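Arkudden, Brernumton: good plates, slow night

Posted December 6, 2019

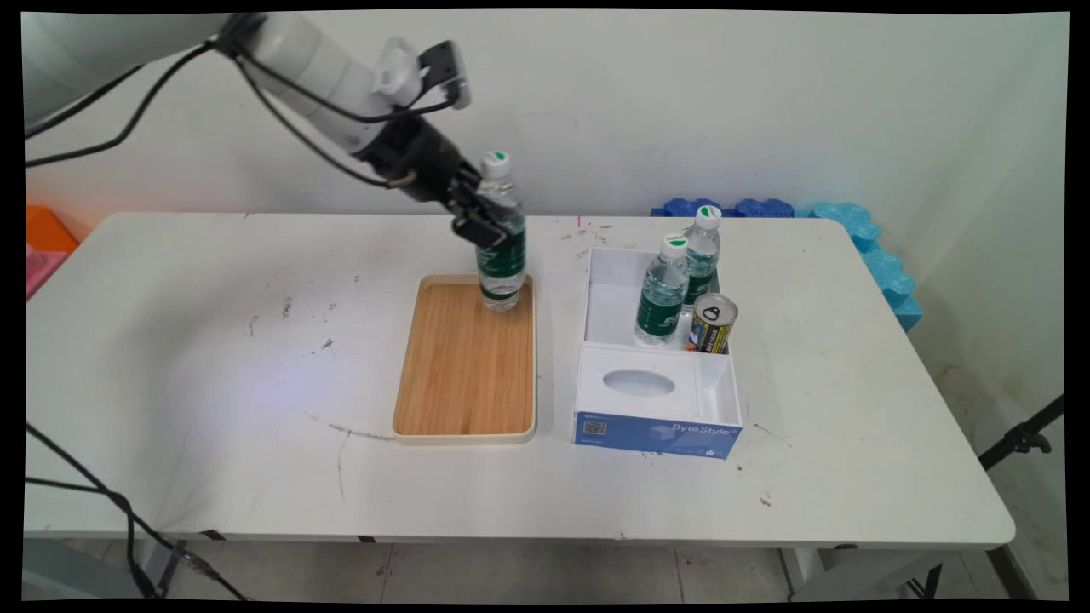
Bottled water with a white cap and a green label.

Quick one because I'm back at work in a bit and I'll forget the details if I leave it to the weekend.

Went to Arkudden last night, the new Nordic-ish place in Brernumton, in the old tile showroom on the corner. Opened in June. Been meaning to go since then, kept getting put off by the parking. Parking is still awful. Take the bus.

Table for 2, booked for 8, sat down pretty much on time. Lovely room. Low lights, dark green walls, chairs you can sit in for three hours, and we did. No music to speak of at the start, then far too much of it once the bar filled up.

Food then. Rye bread and cultured butter came first and I could have stopped there. Warm, sour, heavy, big flakes of salt. They charge for it. Pay it.

Pickled herring with mustard and dill, very good, a bit sweet for me but my other half finished the lot. Beetroot tartare was fine. Nice colour, not much flavour, needed acid or horseradish or something. Skip it.

Mains were where it picked up. Lamb shoulder with juniper and a swede mash, soft enough to eat with a spoon, and a gravy I'd of happily drunk from the jug. The trout was cooked properly, skin crisp, with little potatoes and a browned butter sauce. Best thing on the table by a mile. Order the trout.

Now the slow part. Forty minutes between entrees and mains. Our waiter was friendly and apologised before we'd said anything, topped up the bread (no charge for that lot), but the kitchen was clearly in the weeds. The table beside us gave up on dessert altogether. We stuck it out for the cardamom ice cream and I'm glad. The almond cake that came with it was dry, leave it on the plate.

Drinks. Short wine list, mostly local, fair prices by the glass. The Fosent lager on tap is crisp and easy and goes with everything here. They also do a house aquavit flight which looked fun but it was a Thursday and I'm not twenty anymore.

Damage: 100 dollars a head with drinks, bread, and 2 desserts. Not cheap for Brernumton. Portions are decent though and we went home full, which I can't say for the last few places at that price.

People will compare it with Rissanen over the river so I will too. Rissanen is faster, cheaper, and the service is sharper. Does a better herring as well. But nothing on that menu comes near the trout or the lamb, and the room feels like a dentist's. If its a weeknight and you're hungry, Rissanen. If you've got the whole evening, Arkudden.

Would I go back? Yes, for lunch maybe. They've started a shorter lunch menu with open sandwiches and a soup, which might suit the kitchen better than a full house at night.

Few practical bits. Toilets are down a steep flight of stairs, didn't see a lift. Vegetarians get the beetroot or a mushroom dumpling thing, vegans should ring ahead. Bookings online only go out a month. They take cards, no cheques, and they don't split bills on big tables.

Food four out of five, service three and a half, noise two. Will update if I get to the lunch.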